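The man from Sterkovell said the water under Stestisham had memory. He said it in the footy club rooms, with an urn going behind him, and 76 people nodded like he'd told them the time.

My sister came home with a brochure and a bottle. Two hundred dollars for the starter, 2,000 for the full household plan, and for that your bore water would remember being rain.

"Does it remember being in the septic?" I asked.

She said I always did this. I said somebody had to, and she went out and put a capful on the lemon tree.

The tree had been dying for years. Mum planted it the September we moved in and Dad backed the ute over it twice. By the end of the month there was a flower on it. My sister stood me in front of it before work, arms folded.

"It rained," I said.

"It rained on the Achari place too. Go and look at theirs."

I didn't go. I had a look from the road, slowing down to 20, and theirs was bare as a rake. Different soil, I reckoned. They're on the clay side.

That night I read the label on the bottle, all of it. Water, citric acid, bottled at Wivis. I tipped a bit in a glass and it smelled like nothing. I left it on the bench and did the washing.

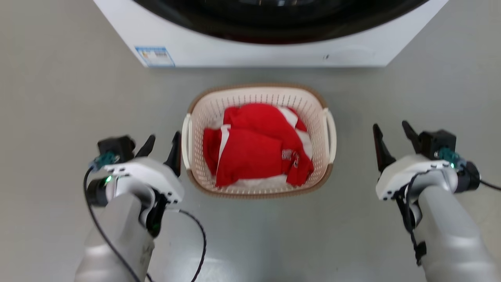
In the morning the glass was empty and rinsed, upside down on the rack, and neither of us brought it up.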